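Week 4 handout: Upholstery fabrics and how to read them

Hi all. These are my notes from tonight, cleaned up a bit for the two of you who missed it and for anyone who couldn't read my handwriting on the board (sorry, Birsen). Bring your swatch cards back next time, we'll be adding to them.

Where we left off

Last week was fiber: cotton, wool, linen, polyester, and the blends. This week is what happens once the fiber becomes cloth. I spent years picking fabric by color alone, and I have the chairs in my garage to prove it. So please learn to look at structure first and color second.

The three weaves

Plain weave is over one, under one, all the way across. It's the simplest cloth there is and it wears well if the yarns are packed tight. Hold it up to the window. If you see a lot of daylight between the yarns, put it back on the shelf or use it for curtains.

Twill steps over by one yarn each row, so you get that slanted line. Denim is the one everyone knows. Twill drapes better than plain weave and goes around a curved arm without fighting you.

Satin weave floats the yarn over several others before it dips down. Lovely shine, snags on everything. Kevin Mac Giolla asked if he could use it on a dining chair and I said yes, if the people who sit in it don't own a cat or wear jeans with rivets.

Pile fabrics (velvet, corduroy, chenille) are their own family and get their own evening. For now just remember that pile has a direction. Run your hand one way and it's smooth, run it the other way and it drags. All your pieces have to be cut with the pile going the same way or the finished piece will look like it came from two different bolts.

Rub counts

You'll see these on the back of the sample tag. A machine rubs the cloth until it wears, and the number tells you how long it held out. Useful up to a point. It doesn't tell you a thing about pilling, fading or what happens when somebody spills soup. I'd sooner have a medium number and a fabric that cleans up well. Titilayo Dauda brought in a Rebane sample with a huge number on the tag that had pilled just from riding around in her bag — worth remembering when the salesperson starts reciting figures at you.

Railroaded or up the roll

This one trips up everybody, me included. Most cloth is meant to run from the top of the back down to the floor, the way it comes off the bolt. Railroaded cloth is turned sideways, so you can cover a long sofa back with no seam. Stripes will tell you right away which kind you have. Solids won't, so ask before you order, and write the answer on your swatch card.

Working out yardage

We did the worked problem on the board. Again, slowly:

Measure every piece at its widest and its deepest point. Add 2 inches each way for seams and pulling. Draw the pieces on graph paper against the width of your bolt, big ones first, then fit the small ones into the gaps. Then add extra for piping if you're making your own, and more again for a pattern repeat.

Our practice bench cushion was 35 inches wide. A few of you got an answer that would have covered a bus. If that was you, check whether you added the seam allowance once or every time you looked at the number!

Piping

Piping is a strip of fabric wrapped around cord and sewn into the seam. It gives a cushion a crisp edge and takes some of the wear. Cut the strips on the bias if they have to go around corners. Straight-cut strips are fine on a long, straight front edge and they waste a lot less cloth.

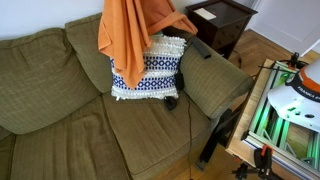 Fig. 3. Fine-textured olive-green fabric, with piping along the front edge of the seating.

Solid colors in a fine weave are forgiving to cut, so this is the sort of cloth I'd point a beginner toward. Luminița Bucur asked about making the piping in a contrasting color. Go ahead, but your stitching has to be dead even, as a wobble shows up right across the room.

For next time

Read pages 168 to 197 in the course book. You can skim the part on leather.

Bring: your swatch card, fabric scissors (not the kitchen ones), chalk, a zipper foot if your machine has one, and a scrap of any solid fabric big enough for a pillow front.

Try at home: find three pieces of furniture and write down the weave, whether there's a pile, and which way you think the cloth was run. Tincuța Onu has the spare magnifiers if you want to borrow one.

The supply shop on Orley is out of the thin piping cord until September. The thicker one will do for practice.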